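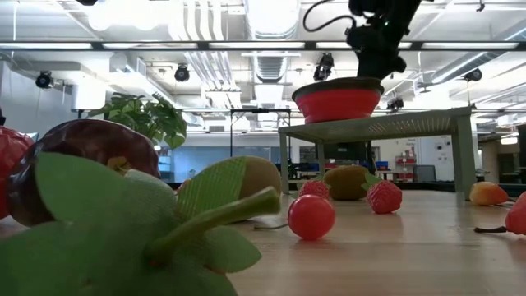
Figure 2. Robot arm above a red collapsible bowl on a raised stand, with artificial fruits on the tabletop.

4.1 Coming-of-age films and their reviewers

We collected 745 newspaper and magazine reviews of feature films in which the main character is under 16. Reviews shorter than 1000 characters were left out, as were festival notices that covered several films at once. The last review was added on July 2, 2022.

Each review was read by one of two coders (Iddrisu Ansah and Kekeli Sulemana), who marked the sentence where plot summary ended and judgment began. In most reviews this point came after the middle. Reviews of comedies moved to judgment sooner than reviews of dramas, and they quoted more dialogue. Family scenes, mostly meals and parties, were the part of the plot retold most often.

The coders disagreed mainly on sentences that retell a scene and grade it in the same breath, such as "the father's speech goes on too long." We coded these as judgment. A second reading in May, limited to reviews of the film Clavel, used the opposite rule and moved the dividing point later by one or two sentences. The order of the genres stayed the same. Star ratings were recorded where printed but are not used in this section.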